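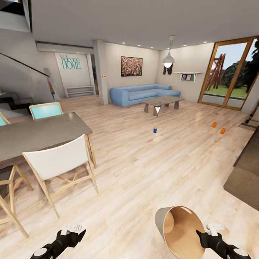
Recording Episodes > Pick-up tasks

I do all my Vunetti practice runs in the living room level, the one with the "Welcome HOME" wall, so I'll assume you've loaded it too.

1. Press Reset and wait for the cans to settle on the floor. I've got two orange and one blue.

2. Take the big cone-shaped container in the right gripper, and keep the left one free for cans.

3. Hit Record, then drive. Go slow past the dining chairs (I clip those legs constantly!).

4. Drop the can in, let go of the sticks, count to 3 and hit Stop.

Note: fumbles are fine if you recover. Tag them "retry" and keep them, the model likes seeing a second attempt.

Caution: don't change levels mid-session. I did that one Friday and lost 346 episodes, ugh. Save to the Ogola folder first.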